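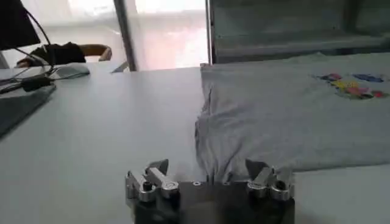 Work Package 2: Demonstration Data

Progress report to the Valcárcel program office
December 11, 2018
Prepared by Lilian Ondieki

Collection for the garment handling task continued at the Brurley site. The set now holds 327 accepted demonstrations, all on T-shirts laid out on the bench. Each one begins with the gripper open and short of the near edge of the garment, as in the wrist view, and ends when the operator releases the fabric and backs the arm away.

Wrist video, joint positions and finger opening are recorded together. Tumaini Minja rewrote the logging script after we found that the video stream lagged the joint data in the early sessions. Those sessions were discarded and are not in the total. Ánh Bùi and Nassoro Ndung'u operate the arm in alternating shifts, and Mwanaisha Temba checks every recording before it is accepted.

Two problems remain open. Glare from the window lowers contrast on pale fabric, and printed graphics often come out too blurred to be useful as landmarks. We have fixed the exposure setting and will compare results against the automatic setting. Grasps on rumpled side edges are also underrepresented, so the next 3 sessions will start from those.

The first training run used the Mukidano baseline without changes. It reaches the near edge reliably but closes too early on folded fabric. A second run is scheduled once the new sessions are checked.

Spending is within the approved budget. The full set is due to Valcárcel in March.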